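Learning a Trade After Forty
Fonbridge Quarterly, January 2020

The Stuten Institute in Fonbridge opened its evening division to serve young people leaving high school. Today the typical evening student is past the age of 40, has held at least one long-term job, and is paying part of the cost from savings. Of the 238 students enrolled since August, 73 had never taken a shop class before.

The institute has changed its program in response. Courses that once ran for a full year are now offered in blocks of eight weeks, and the Qureshi Fund covers tool costs for students who have lost work through a plant closing. Applications to the fund are reviewed monthly.

Employers in the region have taken notice. Pekow, the largest maker of plastic housings in the county, now accepts the evening certificate in place of a year of experience. Older graduates tend to stay - a point the company raised more than once in its talks with the institute.

Enrollment for the spring block remains open. The first course in every track covers hand and power tools, and no student may skip it. Work at the bench begins with large white molded parts laid on black cloth, and with compact powered tools much like the blue and black one over the part here. Students then choose between assembly, repair and inspection.

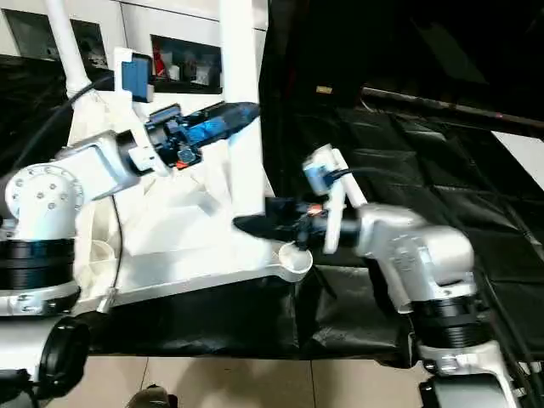
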